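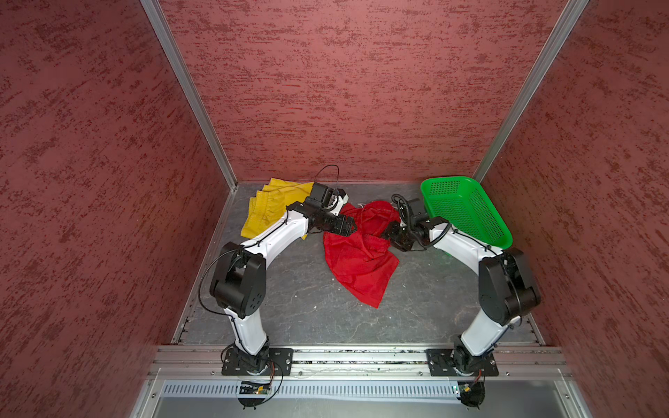
Orest Bilyk wrote:
I would query the opening post's claim that the Tandilo two-arm package is ready for linen rooms. Our organisation reviewed the quotation in November and declined to proceed. The arms themselves were acceptable. The service agreement was not, as it placed all recalibration after the first 34 operating days at the customer's expense.

tarkham_facilities wrote:
With respect, that clause was revised. The current agreement covers recalibration for the full first term, provided the enclosure has not been relocated. I refer members to section 2 of the schedule, which the supplier will furnish on request.

As the original poster, I should restate the purpose of this thread. Tarkham is assessing the package for sorting and basket loading of small cloths at a single site. The cell we are reviewing has both arms fixed to the one aluminium rail at the front, with coloured cloths and a green mesh basket as the work items. We have been asked to report on suitability, not on price alone.

Kristine Belmonte wrote:
Could the original poster please advise whether the trial used folded or unfolded items? The supplier's literature refers to "mixed presentation" without defining the term.

tarkham_facilities wrote:
Both. The yellow cloth is folded in pleats and the red one is crumpled. Our trial protocol called for 184 attempts across the two conditions. I am not at liberty to publish the results until our procurement branch has considered them, but I can say that the crumpled condition took considerably longer per item.

linen_ops_west wrote:
That accords with our experience of the Gondetti single-arm unit, which we have since returned. It handled folded stock adequately and was of little use with anything bunched. A second arm should help, in principle, as one gripper can hold while the other spreads. I remain unconvinced that a laundry would see the benefit at present cycle times.

Orest Bilyk wrote:
I note the revision to the agreement and thank the poster for the correction. My objection to the cabling stands. There are loops of cable at the wrists, and thin leads running up from a bare circuit board at the front of the cell. In a linen room there is lint on every surface. I would expect a covered conduit and a closed housing before any purchase order is signed.

tarkham_facilities wrote:
The supplier quoted a housing kit as an optional item, part 116. I agree that it ought to be standard and our report will say so.

Kristine Belmonte wrote:
I would differ from Mr Bilyk on one point. External cabling can be inspected and replaced by site staff without an authorised technician. Our Afolabi unit has fully enclosed leads, and a fault in one of them put it out of service while we waited for a visit. There is a case for leaving the wrist cables accessible and housing only the boards.

Orest Bilyk wrote:
Accessible and exposed are different standards - I would accept a removable cover.

linen_ops_west wrote:
May I ask whether the quotation includes the enclosure walls and floor, or the arms and rail only? Our maintenance supervisor is concerned about cleaning. The vented strip at the front and the channel in the rail both look as though they would collect debris.

tarkham_facilities wrote:
The enclosure is included. The channel does collect debris and needs to be vacuumed. The supplier's maintenance sheet makes no mention of it, and I have asked for it to be added. I will post the revised sheet to this thread when it is received.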